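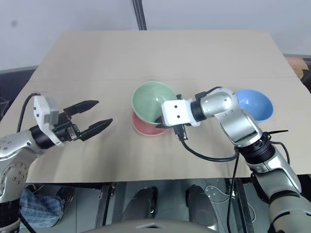 Green bowl on its side over the pink bowl, blue bowl separate.

Stirkance Shared Tableware: Interim Progress Report
Submitted to: Plorgate, attn. Svend Overgaard
Prepared by: Siobhán Corrigan
Reporting period ending February 2026

1. Status

Work package 1 (bowl selection) is closed. Work package 2 (stacking and storage) is under way and is behind the plan by two weeks. Work package 3 (trial in the Flerach dining room) has not started. Spending is within the approved budget for the period, and no transfer between budget lines is requested.

2. Work package 1: bowl selection

The final set uses three colors, each tied to a portion type on the Flerach menu: green for salads and cold sides, pink for soup and hot cereal, blue for main portions. Four other colors were dropped. Yellow and white were hard to tell apart under the dining room lighting, and the two darker shades were marked down by the kitchen because food residue was difficult to see before washing.

The supplier, Skov, delivered 976 bowls in one lot. Of these, 51 were rejected at intake for rim defects, mostly small burrs left at the edge. Skov has agreed to replace them at no charge. The replacements are not needed for work package 2 and their delivery has been set against the start of work package 3.

A sample was put through 60 wash cycles in the Flerach dishwasher with the usual detergent. There was no measurable change in rim diameter. The pink bowls showed slight fading, which the kitchen considers acceptable. The green and blue bowls showed none that we could detect by eye against unwashed bowls from the same lot.

3. Work package 2: stacking and storage

The purpose is to settle how bowls should be stacked after drying and how tall a mixed stack may be before it goes on a shelf. Stacking is done on a flat covered table against a plain wall. The covering protects the rims and keeps the bowls from sliding.

Each run begins with bowls placed on the table in no fixed order and ends with either one nested stack or a recorded failure. Three kinds of failure are logged:

Tipped: a bowl comes to rest on its side, in or on another bowl.
Jammed: a bowl sits at an angle inside the one below and cannot be lifted out without moving both.
Offset: the stack stands, but the rims are visibly out of line.

Tipped is the most common entry. It is usually recorded when the upper bowl meets the lower one at the rim and has not cleared it. Jammed entries are rare and were all recorded with bowls from the same carton, so we are checking that carton for size. Offset entries have little effect on shelf storage and we propose to stop logging them after this report.

Color order has no effect on stacking that we can identify. A fixed order is still preferred by the kitchen for quick counting at the end of service, and green on top of pink on top of blue has been adopted for the remaining runs.
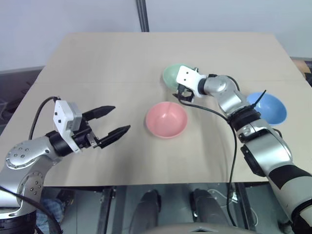 Pink bowl upright near the middle of the table, green bowl farther back.

Spacing between bowls before stacking was added as a variable partway through the period. Early runs did not record it, and those results cannot be compared directly with the later ones. They have been kept in the log and marked. Starting positions are now noted before each run.

4. Delays

The two-week delay comes from the late arrival of the shelf units. Stack height cannot be confirmed until the units are installed and the clearance between shelves is known. The drawings give one value and the installer has quoted another.

5. Next period

Complete the remaining stacking runs with spacing recorded.
Measure shelf clearance on site and set the maximum stack height.
Finish the size check on the suspect carton and report the result to Skov.
Issue a one-page stacking guide to kitchen staff for comment.
Begin the dining room trial, now planned for June.

6. Decisions requested from Plorgate

Approval to drop the offset category from the log.
Approval of the revised start for work package 3.

The stacking log and the wash test sheets are available from Siobhán Corrigan on request.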